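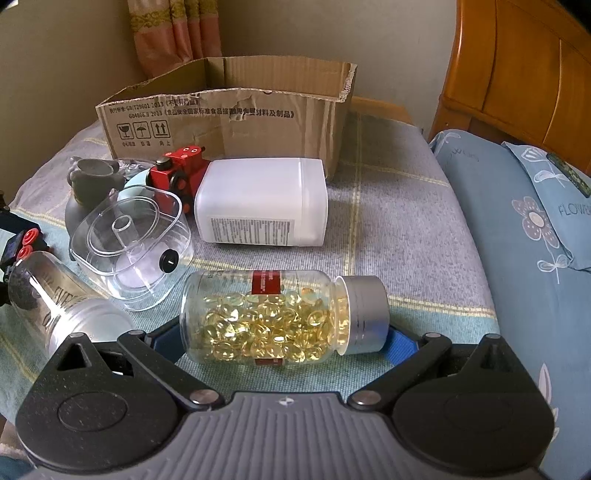
Safta Sandu
@saftasandu · Holtum · April
2,639 followers

1/
OK so I've started on the junk box. You know the one. Every house has a box that was supposed to be for one thing and now it's vitamins and a red toy with two little round eyes, all lying on top of each other like old friends.

2/
I got the idea from the spring clear-out thing on Fovard (27 little jobs, you pick whichever ones you feel like). Mine was "one box, start to finish, before lunch." It is past lunch!

3/
First thing: the softgels. Half a bottle of them, yellow and shiny, and I do love how they look with the light on them. I would put them on a windowsill like sea glass if that weren't a terrible idea for softgels.

4/
I never finish a bottle of vitamins. I'm very good for a couple of weeks, then we go to my sister's in Stotport, I leave them at home, and that's the end of it until the next health kick. New rule: they live next to the coffee. I can't miss the coffee.

5/
The big white one has a block of print so tiny I can't make out a word of it. Gray on white, who decided on that? If I ran the world every container would have the name in huge letters and the date in even bigger ones. Getting the masking tape and a marker.

6/
Someone in the replies asked if I decant things. I used to! I had a whole shelf of matching jars from Nistor and spent an entire evening filling them. Then I couldn't remember which was baking soda and which was powdered sugar. We had pancakes that tasted like a swimming pool. Never again.

7/
Now the toys. My problem is that I get attached to anything with a face. A plain block can go straight in the donation bag, but give it two eyes and I'm suddenly saying "well, he's still in good shape." HE. I know.

8/
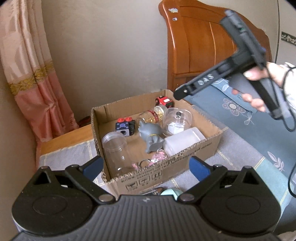 Box on the quilt, keepers and maybes all in together

9/
I like a cardboard box for this way more than a nice basket. Nice baskets make me feel like I have to keep what's in them. A box with ragged edges and the fragile and umbrella symbols printed on the side says we're only passing through, folks.

10/
Working on the quilted cloth is my best tip, by the way. Small stuff doesn't roll off, and when you're done you pick up all four corners and shake it outside. I learned it from puzzles.

11/
Current favorite is the bottle with the gold flakes. I have no plan for it. I have had no plan for it for ages. It's staying, it's pretty, please don't send me 200 craft ideas like last time (OK, send me one or two).

12/
Clear round container is getting a job holding hair ties. The frosted one fits slantwise in the box and no other way I've tried, so slantwise it is until I find it a drawer.

13/
The block vehicle is a yes. Red and black, very serious looking, and my nephew would ask about it within a minute of walking in the door.

14/
Taking a tea break. If you're doing the Fovard list too, tell me which job you're on, and if it's the one with the cable drawer, I'm so sorry and good luck.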